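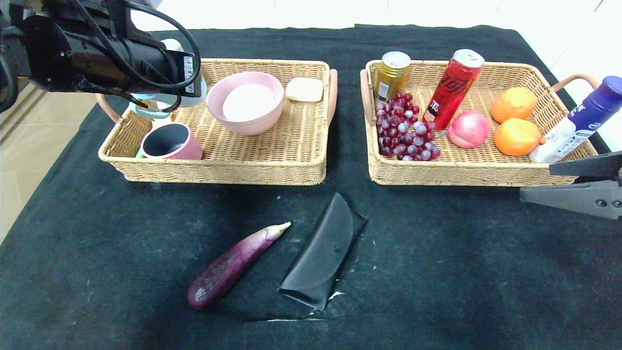 What is the Tundell arm?
The Tundell is a two-armed tabletop robot meant to be built at home or in a shared workshop, using hand tools and printed parts.

Published November 9, 2022, by Ronaldo Cabanatuan

The Tundell takes its name from the lane in Omcombe where the first pair of arms was put together. The plans were drawn up by members of the Corkell workshop and are free to copy. A full build uses 104 printed parts and 1,215 grams of filament, not counting the table clamps.

Construction

Each arm is bolted to the bench and wired back to a shared power supply. Cables are left outside the arm, in loops long enough for the joints to turn fully. Early builders ran them through the middle, but a broken wire then meant taking the whole arm apart. The grippers have separate fingers held on with screws, so a worn finger can be changed in a few minutes.

Most builders finish in 14 evenings. Setting the joints to zero is the slowest part and has to be repeated whenever a motor is replaced.

Use

The arms are usually tried out on sorting jobs with household goods. A common layout has two wicker baskets side by side on a dark cloth, one with crockery and soap, the other with fruit and drinks. Grapes are among the harder things to lift – the bunch changes shape as it is gripped. Soft drink cans and oranges are easier.

Variants

The Segers version has a shorter forearm and suits narrow benches. It reaches 53 centimetres from the base. Its fingers also fit the standard arm, though the wrist plate does not.

We use cookies to improve your visit. By continuing to browse you accept our cookie policy.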